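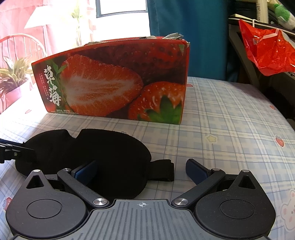 Does a $349 sleep mask help you sleep any better than a cheap one? The people selling it say so, but they have not yet produced a study that shows it.

Sleep aid claims running ahead of the evidence, says consumer group

By Roswitha Wallner
July
2 min read

Hatcombe start-up Tirurel says its new weighted eye mask adds "up to 200 hours of restorative sleep a year". Shoppers might want to ask where that figure comes from.

According to the company's own brochure, it comes from a trial of 16 people, all of them recruited through the Tirurel mailing list. They wore the mask for a fortnight and filled in a diary each morning. There was no comparison group, and none of them was tested with an ordinary mask from the chemist. The fortnight's average was then multiplied out to a full year.

"You can't get from a diary to 200 hours," said Oratile Mabaso of the Pellwood Consumer Centre, which has lodged a complaint about the wording. "People who have just been handed an expensive gadget tend to report a good night. Give them a folded tea towel and tell them it's special, and I'd like to see what they write."

Tirurel founder Reto Camenzind defended the claim. He said the words "up to" were clear enough and that a larger trial was planned, though he would not say when it would start, who would run it or whether the results would be published if they were unflattering. Asked why the brochure does not mention that participants got to keep their masks, he said it was "not relevant to the outcome".

Blocking light at bedtime is sensible enough, particularly for shift workers and anybody with a street lamp outside the window. That much is old advice and costs very little to follow. The centre's quarrel is with the extras - the weighting, the "calming mineral fibre" and the subscription app that scores each night's rest out of a hundred.

Pharmacist Rostam Hosseinzadeh, who has a shop in Pellwood, said he had turned down an offer to stock the range. He sells a plain mask and a packet of foam earplugs, and suggests customers who have slept badly for more than a month see their GP.

Tirurel has been given until the end of the month to respond to the complaint. The brochure was still being handed out unchanged at 4 pm yesterday.

Contact the newsroom | Copyright Pellwood Courier | Back to top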